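Gripper Comparison FAQ

Questions we get most often about the side-by-side gripper trials, with answers from the people running them. Last updated 2026-01-09.

Which grippers are you comparing?

Two so far. The Zerkell is a two-finger parallel gripper with flat, hard pads, and the Penry is a two-finger adaptive gripper whose fingers bend a little as they close. We love them both for different reasons! The Zerkell is wonderfully predictable. The Penry forgives you when you come in a couple of millimeters off, and with hand-guided work you are nearly always a couple of millimeters off.

What about three-finger hands?

We'd like to try one. We have the mount for it and no hand to put on it yet. If you have used one on small plastic parts, please write to us, especially if you kept your failed grasps.

How many trials have you done?

2,041 attempts with the Zerkell and 2,222 with the Penry. The counts don't match because the Penry got an extra session in October after we changed its pads, and we kept the attempts from before the change as well. They are tagged in the results table, so you can leave them out if you want a cleaner comparison.

What counts as a success?

The object has to be picked up, carried to the target and let go without a second try. If the gripper closes, slips and closes again, we log it as a regrasp, which gets its own column. Early on we lumped regrasps in with successes, and both grippers looked far better than they felt to use. Nia Ruddock went back through the first batch and relabeled every one of them (thank you, Nia!).

Do you use the same arm for both?

Yes, same arm, same controller, same speed limit. Swapping grippers takes 12 minutes if the cable clips behave. After each swap we redo the tool offset and run 5 warm-up grasps that aren't scored.

Which controller software do you run?

Urberg, with the default settings apart from the force limit. We tried tuning the gains for each gripper and got lost in it for weeks. It was great fun, but by the end we were comparing our tuning and had stopped comparing grippers. Everything in the table now uses one shared set.

Does the camera matter?

More than we expected! We began with a single overhead camera, and it was fine for lining up sideways but poor for judging height. Adding the Skuveveo camera at the wrist helped right away. The catch is that each gripper blocks a different part of the wrist view. The Penry has more linkage between the fingers, so we moved its camera bracket outward and gave the camera a slight tilt.

Should I put the camera on the wrist or overhead?

If you can only afford one, we'd go with the wrist. You'll want some overlap between the fingertips and whatever they are reaching for, so check the view with the fingers fully open and again with them closed before you tighten anything down.

Do you change the lighting between runs?

We leave the room lights alone during a session and write down any change between sessions. Bright tabletops are hard on auto exposure, so we lock it at the start. If your objects come out as dark blobs, try that first.

Why not use standard test blocks?

We do use blocks for the warm-up. For scored runs we like things with curves, holes and uneven weight, because that's where the two designs start to differ. A block mostly tells you that both grippers can close.

Can I reuse your results?

Please do. The table and the notes are free to download, and the notes column is where the good stuff is. Tell us if your numbers disagree with ours. We have already fixed one column that way.

What's the hardest object for a two-finger gripper?
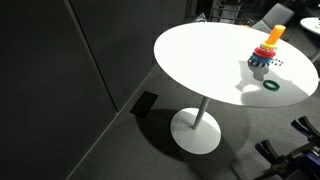 Rings are our favorite troublemakers, and they separate the two grippers better than anything else we've tried. You can take a ring across its outside, or put one finger through the hole and pinch the wall, and each choice has its own way of going wrong. A thick ring lying flat, like the dark green one in front of the stack, has a rounded edge that hard flat pads touch along a very small area, so squeezing more can push it down and out of the grasp. The Penry's softer fingers wrap a bit and do better from the outside, while the Zerkell is the one we'd pick for the pinch through the hole. Dropping a ring back over a post is a separate test and we score it separately. Start with the pick, get comfortable with it on your own setup, and then send us what you find!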